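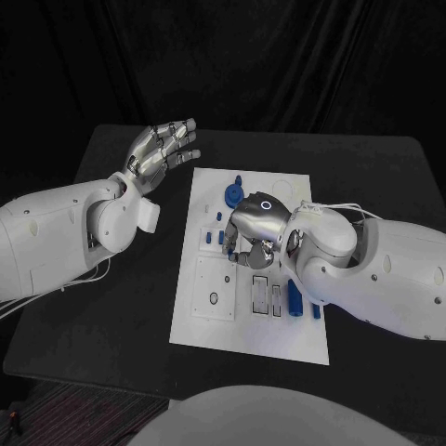
Figure 1. White board with blue parts on the table, with an arm on either side.

Bamska: a co-operative puzzle game for two players
Final project report, Interactive Media
Submitted by Ailbhe Kavanagh, 2026-02-18

1. Introduction

This report describes the design, production and testing of Bamska, a short two-player puzzle game for home consoles and personal computers. The game is set in Hiltunville, a harbour town whose clock towers have stopped, and asks both players to restart them before the evening ferry leaves. One player controls Granda, a retired clockmaker who can read the old plans. The other controls Okeke, a young apprentice who can climb into the towers and move the parts.

The aim of the project was to produce a complete game of modest length in which neither player could finish a level alone. Many co-operative games allow a stronger player to carry a weaker one. The design team considered that this discourages new players, and the division of knowledge between the two characters was adopted as the central rule at an early stage.

2. Design

Each level is shown from a fixed angle on a split screen. Granda's half contains the plan of the tower, drawn in symbols that have to be put into words. Okeke's half contains the tower itself. Players are expected to talk throughout, and no text chat is provided.

The first version included a timer on every level. It was removed in August after early players reported that they had stopped speaking to one another and were simply guessing. In the present version the ferry's departure is represented by the changing light over the harbour, and a level cannot be lost. Players who take longer see a different closing scene — dusk in place of afternoon — and are not otherwise penalised.

The finished game contains 30 levels in five towers. A further tower was planned and partly drawn, but it relied on a mirror puzzle that could not be made clear on smaller televisions. Its music was kept and is used in the title menu.

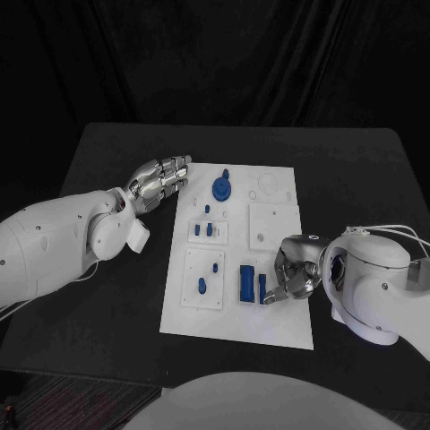 Sound was treated as part of the puzzle from the second tower onwards. Certain parts give a dull note when placed wrongly and a bright one when placed well, and only Granda's player is told which note to listen for. As this would have shut out players with hearing loss, each note was given a matching ripple on the screen. The ripple is switched on at the start and may be turned off in the settings.

3. Testing

The game was tested by 44 players in pairs. Each pair played the opening tower and one later tower of their choice, and then completed a written form. Sessions were held in a quiet room and the project team did not offer hints.

All pairs completed the opening tower. The third tower gave the most trouble, chiefly in its second level, where two of the plan symbols were too alike. One pair described both as "the fork". The symbols have been redrawn and the level has been moved later in the order.

Opinions on the split screen were divided. Several players admitted to looking at their partner's half, and a few did so by accident. An optional cover, which hides one half of the screen whenever its player is not acting, was built in response. It works as intended on computers but causes a short pause on the console version, and it has been left out of that version for the present.

4. Budget and time

A sum of 500 euro was allotted to the project, of which 100 was spent on recording the two voice parts. The remainder went on a software licence and a second pair of controllers. Animation took longer than planned, largely owing to repeated changes to the way Okeke climbs.

5. Further work

The team intends to add a level editor and an Irish-language version of the script. Saved games from the test version will not open in the final one, and testers have been informed of this in writing.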